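Hullus Hand-Held Gripper, Two-Finger, Kit 407

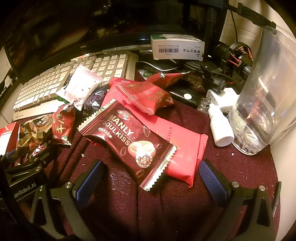
Grip pads facing each other over mixed snack packets on a fabric desk mat.

Hand-held gripper for recording pick-and-place demonstrations at a home bench or in a shared workshop. Supplied as a kit. Assembly needs a hex driver and one evening.

Fingers: black, screw-fastened, two textured pads per finger
Pads: dark blue, replaceable, sold separately as part 321
Printed parts: files included, PETG recommended
Weight without camera: not specified

Foil packets slide on smooth pads. Keep the textured face inward and check alignment before tightening the finger screws.

Build notes by Nele Dewulf, Stuvham workshop. Revised 11th July: step 7 now covers pad spacing. Kits with the earlier sheet use the same screws.

Spare fingers ship in pairs only.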